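**Ticket: wrist camera stream drops to 2 fps during crate task**
Opened by: Bok-nam Sun, student team Petow
Date: Saturday, June 25, 2022
Status: open

Arm is running the club's Judora build. Task is the orange crate on the floor by the wall. The stream is fine while the arm is parked. As soon as it moves toward the crate, the picture smears and the frame rate falls from 40 to 2.

Tried so far:

- Restarted the camera node. No change.
- Swapped the USB cable for the spare from the Cokden kit. No change.
- Set exposure to manual and lowered it. Less smear, same frame rate.
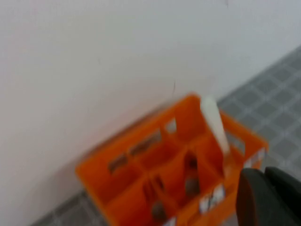
The detector finds the crate in most frames but loses the dividers, so it can't pick a cell. Lowering the arm speed to 40 percent helps it find them, but then we run over the time limit for the round.

Log shows the camera dropping off the bus and coming back whenever joint 2 turns past the halfway point. I think the cable is being pulled at the elbow clip – the spare was routed the same way, so that test didn't rule it out.

Next: reroute outside the clip with more slack and rerun at full speed. Please don't update the Vishwakarma driver on the lab laptop until then.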